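Prornstead Workrooms, Tadholm site
Users' meeting, room 2, 19 April 2022
Minutes taken by Ettore Morelli (typed up quickly, corrections to me please)

Present: bench users, stores, front desk. Apologies: night cover, electrical.

Started 11 minutes late, previous meeting overran.

1. Last minutes
Agreed, one change. Kettle was to be moved, not replaced. Kettle has been moved.

2. Matters arising
Window catch still sticking. Landlord chased again, no date. Blind at the far end done. Door code changed, anyone without the new one ask at front desk, not by email.

3. Fliro trays
Quote in from Manalastas for the Fliro shallow trays with lids. £282 delivered, or £215 if we collect and take the plain ones. Long talk about lids. Stores wants lids for small connectors and screws, everyone else not bothered. Went for £215, stores to look at lids seperately. Collection needs a van, Ettore to ask at Prornstead.

4. Main bench
Main item, took up most of the meeting. Two parts, what lives on the bench and what happens to the leads.

Green marbled surface stays down. One person would still like something plain, finds the pattern hard on the eyes when looking for small bits. Overhead lights also raised, reflections a nuisance at one end (first picture). Try with half the lights off, report back.

Ribbed metal either side of the green is where stuff collects. Things get put down "for now" and stay. Grooves are also a pain for dropped screws and need a proper hoover, brush only pushes it along. Add to the monthly list.

Leads. Power brick to have its own place, tie the slack up. Same for the white power strip, which is in the first and last pictures with plugs in and cable going all round it. Proposal to fix it under the edge of the bench. Electrical not here so can't be decided, carry over. Nobody to drill anything in the meantime please.

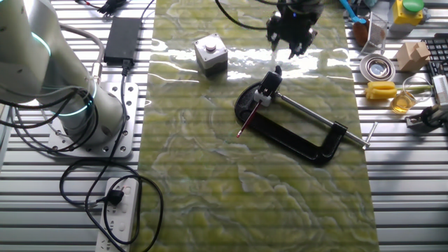
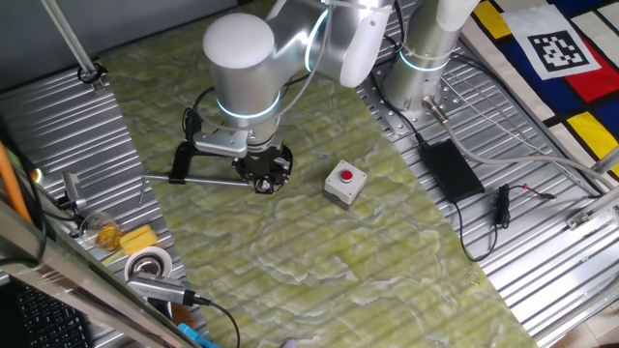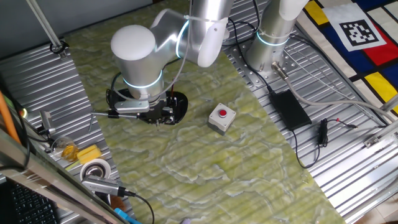
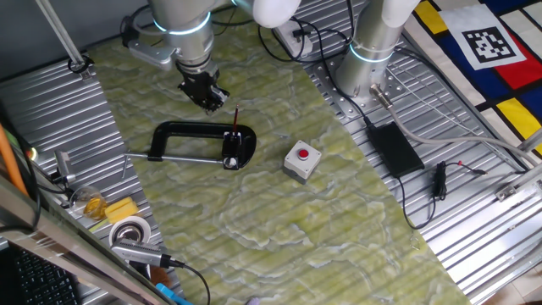
Main bench, item 4. Green surface with the push-button box on it, power brick out to the side.

Clamps. Black C-clamp to go back on the rack when a job is finished, jaws closed up. Pens and thin sticks held in clamps: take out at the end of the day. Suggested a second small clamp to save people waiting. Stores has one in the back, will check the screw isn't bent.

Button boxes. Want labels on the underside, red top and white top get mixed up when put away. Agreed. Front desk has the label maker, needs tape.

Drinks and liquids. Second picture has a glass cup with yellow liquid in it, on the left by the sponge. General point, anything liquid on or near the bench needs a lid and a label saying what it is. Drinks to the side table. Sponge to live at the sink. Roll of tape to the tape drawer, which is now the second one down not the top.

Keyboard. Asked if it could have a shelf of its own. No objection, no budget either. See what's left after the trays.

Patterned cloth at the corner, the red yellow and blue one. Leave as it is, card stays on top. Please don't fold it or borrow it for wiping up.

5. Cleaning rota
Rota has gaps from June on. Sheet is on the door, fill in by Friday. Bins: cardboard flat, not stuffed in whole. Damp cloth only on the green, no spray, leaves a film and then the tape wont stick.

6. AOB
Hooks by the door, up to 2 per person, coats only.
Lost property box full, being emptied end of month. There is a good umbrella in it.
Heating comes on too early at weekends, front desk to look at the timer.

Actions
Ettore: van for tray collection, ask electrical re power strip, lights trial.
Stores: lids, second clamp, order for Manalastas.
Front desk: button box labels, label tape, heating timer.
All: rota sheet, clear own bits off the ribbed part of the bench.

Next meeting same room, date to be sent round once electrical confirm they can come.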